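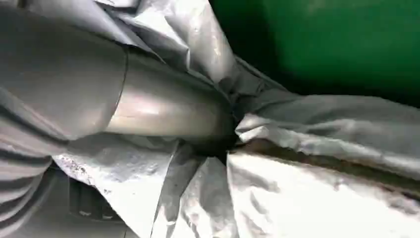

Silver cover bunched up, green surface showing at top right.

October 25, 2018

Covers and cloths today. The silver covers from the Rojanasak order have been sitting in a heap since February and I wanted to settle how we fold them before the next lot goes on the shelf.

The material creases as soon as you touch it and keeps every crease. Grabbing it in the middle is the worst way to start, everything pulls into ridges toward your grip and the corners disappear underneath. Better to find one hem and follow it along with both hands until a corner turns up. Shake once, lay flat, fold in half lengthwise, then in thirds. Rolling was tried on 2 of them - takes less shelf depth but they spring open unless tied.

Fold times written on the card by the door. Slowest was 423 seconds, and most of that went on finding the first corner. Fastest was 114, same cover, second go, already half flat. Not a fair comparison, so I will do 5 more from a proper heap before picking a method.

Marking one corner with a stitch of colored thread would help. Lirnero has the heavy needles, ask for them back.

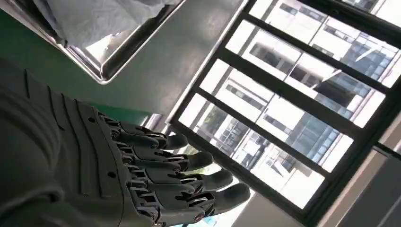 White cloth in the steel tray, window side.

Trays: still no rule for what goes in them. Cloths get dropped in crumpled and then somebody needs the tray. Proposal is one tray for clean, one for used, tape label on the short end. Paper goes in the bin and stays out of both. The Hirkoreo trays are the right depth for a folded cloth, the older Brimen ones are too shallow and the stack slides.

The light by the window is good for checking hems, less good for the silver stuff in the afternoon - too much glare to see the stitching. Fold those before lunch.

To do: thread, tape, wipe down the green surface, move the tie cords to the lower drawer. Shelf label still says tarps, change it.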